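Session 3: Exposure, or why your pictures come out too dark

Notes by Loredana Cattaneo, for the evening group. Updated 2/4/24

Right, these are the notes I promised you. They cover what we did in class plus the bits I ran out of time for, because I spent far too long on the aperture rings (sorry, I get carried away). You don't need to have read the notes for sessions 1 and 2, but if you missed the one on lenses you might want to flick through it first, as I use f-numbers here without explaining them from scratch.

What the meter is up to

Every camera in the room has a light meter in it. Even Cauã's old film body has one, though it needs a battery he can't find in the shops any more. The meter looks at the light bouncing off whatever you point it at and suggests a setting. The trouble is that it has no idea what it's looking at. It assumes that the world, all mixed together, comes out as a middling grey, and it sets the exposure to make that so.

Most of the time this works rather well. A street, a garden, a group of people in ordinary clothes – mix all that up and you get something close to middling grey, and the meter is happy and so are you. It goes wrong when your subject is mostly light or mostly dark. Snow is the classic case. The meter sees a great deal of brightness, thinks "too much", and turns everything down. You come home with grey snow. A black dog on a dark sofa goes the other way: the meter turns everything up and you get a washed-out charcoal dog with a glowing face behind it if anybody is sitting there.

So the rule, which feels backwards the first few times:

Pale subject: add exposure.
Dark subject: take exposure away.

You do this with the exposure compensation dial. On most of your cameras it's the one marked with a plus and a minus, top right, near the shutter button. On Nayara's it's a button you hold down while turning the back wheel. On some of the small ones it's in a menu, and I'd ask you to find it before next time, as we lost a good chunk of the class to looking for it.

How much to add

A stop is a doubling or a halving of light. Plus one on the dial means twice as much light, plus two means four times. The little marks in between are thirds of a stop.

I start with these:

Snow in sunshine: plus one and two thirds
Beach: plus one
Pale wall or white paper filling the picture: plus one and a third
Green grass: leave it alone
Dark stage, one person in a spotlight: minus one and a half, then look
Black cat: minus one

They're starting points. Take the picture, look at it, change it. The great joy of digital is that a second try costs you nothing, and I say that as somebody who learned on slide film and used to cry over the light box.

Pale wood, cream plates, light linen and so on sit between the grass and the paper. I usually go for plus two thirds and see. They're nice things to practise on at home, too, because they keep still and you'll spot straight away when the cream has gone muddy. 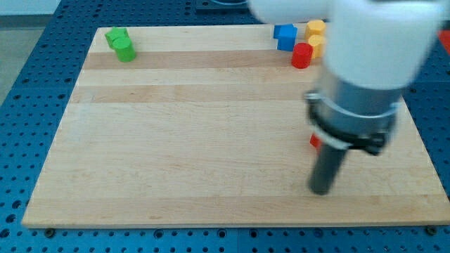

Cleiton Bezerra wondered whether any of this matters if you shoot raw, as you can just pull the brightness up afterwards on the computer. He'd tried it on his January snow pictures and said they looked fine to him at the size he prints.

A fair point, and it gave us the best discussion of the evening. My answer is yes and no. A raw file does give you room. If you're a stop under, you can lift it and hardly see the difference. Two stops under and the shadows start to get gritty. Three and you'll see coloured speckles in anything dark, particularly if you were already at a high ISO. Going the other way is worse: once a highlight has hit the ceiling there's nothing in the file to bring back, and it stays a blank white patch however much you pull at it. So raw is a safety net, and I'm very glad of mine, but I'd still like you to aim for the right exposure in the first place. It also saves you sitting at a screen until midnight.

Reading the histogram

I know, I know, it looks like homework. Bear with me!

The histogram is the small graph that looks like a mountain range. Left is dark, right is bright, and the height tells you how much of the picture is at that brightness. That's all there is to it. There's no ideal shape. A picture of a foggy field has one fat hump in the middle and a picture of a lit window at night is piled up at the left with a tiny spike on the right, and both can be perfectly exposed.

What you're looking for is a pile squashed up against either wall. Against the right-hand wall, you've lost highlights. Against the left, you've lost shadows. Sometimes you don't mind. The sun itself will always be blown out and nobody expects to see detail in it. A bride's dress is another matter.

One warning: the histogram on the back of the camera is worked out from the small JPEG preview, even when you're shooting raw, so it's a bit gloomier about the highlights than it needs to be. If it's only just touching the right side, you've probably got a little in hand.

Ismael asked me about the blinking highlights warning (the "blinkies"). Yes, turn it on. It's much quicker than the graph when you're working fast. Then learn to ignore it for lamps and reflections on car bonnets.

Metering modes, quickly

There are three you'll meet.

Evaluative, or matrix, or multi, depending on who made the camera. It looks at the whole picture and makes an educated guess. Leave it on this for most things.

Centre-weighted. Looks at everything but cares more about the middle. Old-fashioned, predictable, and I'm fond of it for portraits.

Spot. Reads a tiny area and ignores the rest. Very handy for a singer on a dark stage. Dreadful if you forget you left it on, which I did for an entire christening. My sister still brings it up.

A word about grey cards

You can buy a card that's exactly the middling grey your meter dreams about. Put it in the same light as your subject, fill the picture with it, take a reading, lock that in manual, take the card away and shoot. It's lovely for copying paintings or photographing things to sell, when you want twenty pictures to match.

I passed round my Rutasero card, which is the folding one with the bent corner. The Vamus one is stiffer and stands up by itself, but it has a slight shine and if you tilt it towards the lamp you'll get a false reading. Either will do. If you don't fancy spending money, the palm of your hand is about a stop brighter than the card if your skin is fair, and closer to it if your skin is darker, so check yours against my card once and remember the difference. You'll never leave your hand at home.

The walk-round test

We only managed half of this in class, so do please finish it on your own. I did it myself years ago with a borrowed camera and took 658 pictures in one weekend, which was silly, and I learned most of it from the first 40. You need far fewer than that.

Choose something pale, something dark and something in between. Put each one near a window, out of direct sun. Set the camera to aperture priority, f/5.6, ISO 400, and leave those alone. For each object take 5 pictures: minus two, minus one, zero, plus one, plus two. Fill as much of the picture as you can with the object, otherwise the background will be doing the talking.

Then put them side by side on a proper screen and pick the one that looks most like the real thing. Write down the number. Do that before you look at the histograms, and look at those second.

When I set this to the last group, almost 83 per cent of the pale objects looked best with something added, and the few that didn't had mostly been taken with a dark table taking up half the picture. That tells you plenty about filling the picture!

Things people got stuck on

The dial does nothing. You're probably in full manual with a fixed ISO. On most cameras exposure compensation then has nothing to adjust, so it just moves the needle on the scale, if it does anything at all. Change the shutter speed yourself, or go back to aperture priority.

Everything is too bright today and it was fine yesterday. Look at the compensation dial. You left it on plus one. Everybody does. I've got into the habit of putting mine back to zero when the lens cap goes on.

The picture looks bright on the camera and dark on the computer. Your camera screen is turned up high, probably from a sunny day. Set it to the middle and leave it there. Judge by the histogram outdoors.

My pictures flicker from one to the next indoors. Cheap lamps and some tubes pulse with the mains. Try 1/50 or 1/100 of a second and they should settle down.

For next time

Bring your three objects' numbers on a bit of paper, and one picture you're not happy with. It can be on your phone if that's easier. Nayara has offered to bring her tripod for anybody who wants to try longer exposures at the end, and I'll have mine as well. We'll be starting on shutter speed, so wear something you don't mind jumping about in.

Cauã, I found a packet of those batteries in a drawer. Remind me.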